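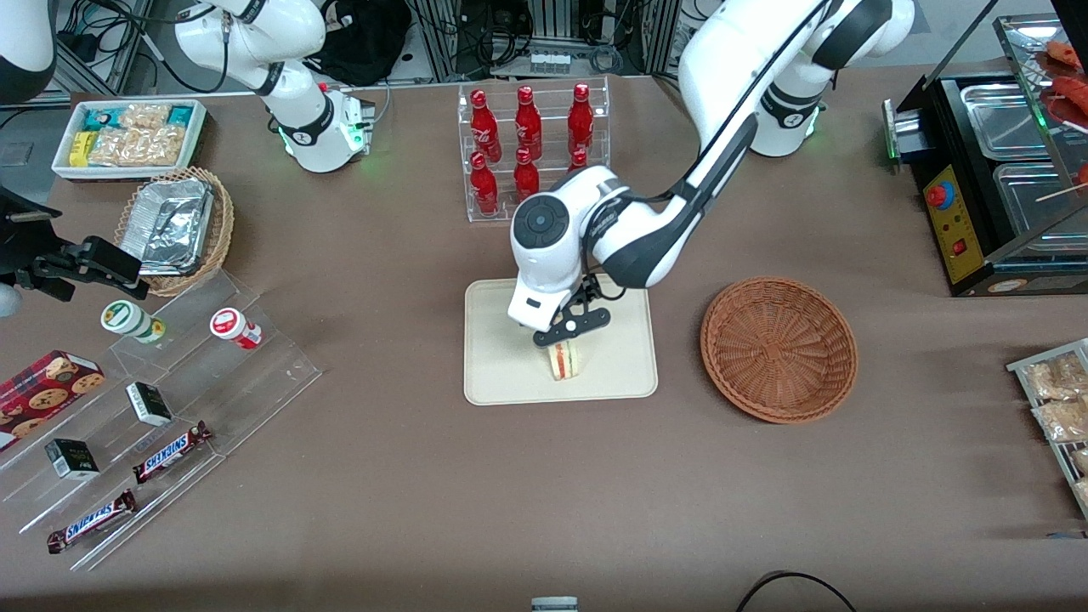

Sandwich, tray, basket. Lunch thoughts to follow.

Okay so I've been packing my own lunch for 44 days straight and I have opinions, sorry in advance to everyone who followed me for the knitting

Backstory: the café downstairs from work put its prices up in September and I had a small tantrum at the counter. Went home, bought a loaf, told Aaliyah I was never paying for a sanga again. She laughed at me for a good long while

Biggest thing I've learnt is that soggy bread is a tomato problem. Tomato goes in its own little container and you put it in at your desk. Yes, people will watch you do it. Let them!

Second: butter right to the edges. My nan did this and I thought she was being fussy (she was, she ironed tea towels) but it does keep the wet stuff off the bread

Fillings I keep going back to — curried egg, leftover roast chook with too much mayo, cheese and pickle. Tried tinned salmon once and had to eat it outside in the wind out of respect for my colleagues

Yaw Opoku from accounts reckons triangles taste better than rectangles and I used to think he was having a lend of me. Then I switched for two weeks and went back to rectangles and was sad about it?? So triangles it is

Freezing: works a treat for cheese, fine for chicken, a crime for anything with lettuce or cucumber. I make 9 on the weekend and my freezer is now mostly bread. Ice cream had to go. We had a moment of silence

Someone asked about money. I haven't done a proper spreadsheet, but there's enough left over each fortnight that I've started a jar for a decent bread knife, mine is basically a ruler at this point

Still haven't solved avocado. Lemon juice, cling wrap pressed down on top, leaving the stone in, tried the lot and it's brown by noon every time. If you've cracked it PLEASE reply, I've got two going soft on the bench right now

Also Randa if you're reading this you still have my good lunchbox, the blue one with the clips. I want it back before the work picnic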